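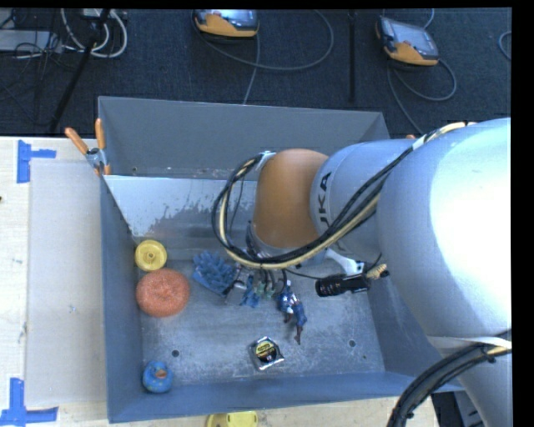 *Slide 1: braço robótico sobre uma caixa de metal com objetos variados*

**Notas para a fala: "E a louça, quem lava?"**
25 de julho de 2025, versão para ler em voz alta, 40 minutos com perguntas

Boa tarde, e obrigado por terem ficado depois do café, que eu sei que estava bom e que a varanda está muito mais fresca do que esta sala! (Esperar o pessoal sentar.)

Queria começar com uma pergunta que minha mãe me faz todo Natal, desde que fui trabalhar com automação: "meu filho, e quando é que uma dessas máquinas vai arrumar a minha cozinha?". Todo Natal eu dou uma resposta diferente, e ela já percebeu.

**Slide 1, deixar na tela um bom tempo**

- Pedir que olhem para dentro da caixa. Uma esponja redonda de esfregar, uma trena, um bonequinho de roupa azul. Coisas de gaveta de cozinha, de oficina, de quarto de criança.
- Perguntar: qual delas vocês pegariam primeiro? E com quantos dedos? (Deixar responderem, costuma render.)
- A esponja cede quando a gente aperta. A trena tem a caixa prateada, brilhante, e brilho é um tormento para muita câmera. O boneco está deitado em diagonal, e a mão da gente gira sozinha para acompanhar, sem pedir licença à cabeça.
- O fundo também é de metal e está todo riscado. Separar o que é objeto do que é reflexo ou arranhão já é meio serviço.

Aqui conto a história da Grevance, com calma, sem pular a parte do parafuso. Eles montaram uma célula para separar peças devolvidas, com 3000 itens no cadastro. Com as peças cadastradas ia tudo muito bem. Aí chegou um lote com uma etiqueta nova, mais lustrosa, e a célula passou a tarde tentando pegar a etiqueta em vez da peça. O Bradley Goodall, que cuidava da linha, acabou pondo um colega ao lado com uma bandeja, e a produção do dia saiu assim, a quatro mãos e uma garra.

**Slide 2, a tabela da Nuttall**

- Quase 4000 tentativas de retirada, todas com objetos misturados.
- Não ler a tabela inteira! Mostrar só a coluna dos objetos moles e a dos encostados na parede.
- Lembrar que encostado na parede é onde tudo vai parar, na caixa da fábrica e na pia lá de casa.

**Slide 3, chão de fábrica x casa**

Minha opinião, e podem discordar à vontade depois: na fábrica, para tarefa repetida e com peça conhecida, já dá, e dá faz tempo. Para caixa misturada, dá com alguém por perto. Em casa eu ainda não confiaria a gaveta dos talheres, quanto mais as taças da minha avó (contar das taças só se houver tempo, senão eu me perco).

Se perguntarem do preço, responder que depende mais da integração que do braço, e indicar o pessoal da Wornex, que tem paciência para explicar isso melhor que eu.

**Para encerrar**

- Vídeo da Nillen, 5 minutos. Conferir o som antes!
- Avisar que em outubro tem oficina prática e que as inscrições ficam com a recepção.
- Perguntas. Se ninguém levantar a mão, voltar ao slide 1 e perguntar de novo qual objeto pegariam primeiro.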